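The quote Lüthi sent to the Villness packhouse runs to two pages, and the arm takes up one line of it. Annelies Zürcher, who signs off the spending there, has read the rest more closely. Grippers wear out. Finger pads are extra, at 2,877 francs for a year's supply. Training is charged by the day.

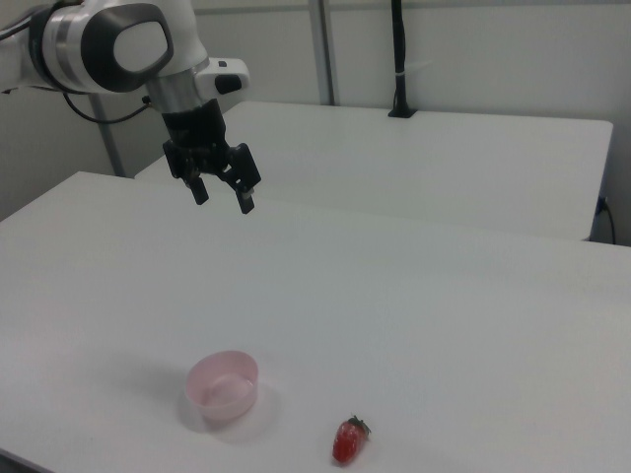
Soft fruit is where the sales talk gets bold. One strawberry into one bowl makes a fine demonstration, but Villness packs about 700 trays before lunch in June, and the brochure is silent on bruising. Zürcher asked for a trial on her own fruit. She was offered a video.

Wamine, the rival bidder, will rent her an arm by the month. She likes that better, though the contract still bills her for idle weeks, and a strawberry season leaves plenty of those. Her budget line for next year reads "robot, maybe".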